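2024-09-20, bench 2, dish care trial

Plates again. Ridwan set up before I got in, so no notes on the order things came out of the crate. Grolitz samples are on the lower shelf now, Plurkora ones still wrapped - don't mix them up, the labels fall off when damp.

Soil mix same as July: gravy powder, oat milk, a bit of ground coffee. 16 plates done, dried overnight on the rack. Three went sticky insted of hard, put those aside with a paper towel between.

Water 41 C at the tap. Checked twice, the dial one reads low, used Beryl's probe.

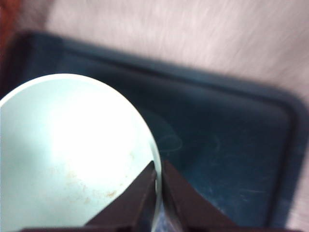 Page last changed 2024-09-20 by L. Bickerstaff

Pale green round plate, teal-blue tray under it. Brown and tan specks low on the face, a few strays out near the rim. Couldn't score the upper middle off this, too much glare. Specks go down as "light, clustered" on the sheet until Tracey looks at the plate itself.

Matte glaze is a pain for scoring. Ruth thinks the specks might be in the glaze. Maybe. Need a clean one from the same box to compare, there should be one behind the Kemstead bowls.

Detergent: 400 ml of the Mendonça stock left in the 1000 ml bottle. Enough for the next batch, not two. Order more, and ask for the plain one, the lemon foams too much and I can't see teh surface.

To do
- rescore the sticky three
- swap the bulb over bench 2 or hang something in front of it
- wash trays, by hand, no scourer
- Beryl wants her probe back

Rack stays where it is over the weekend pls.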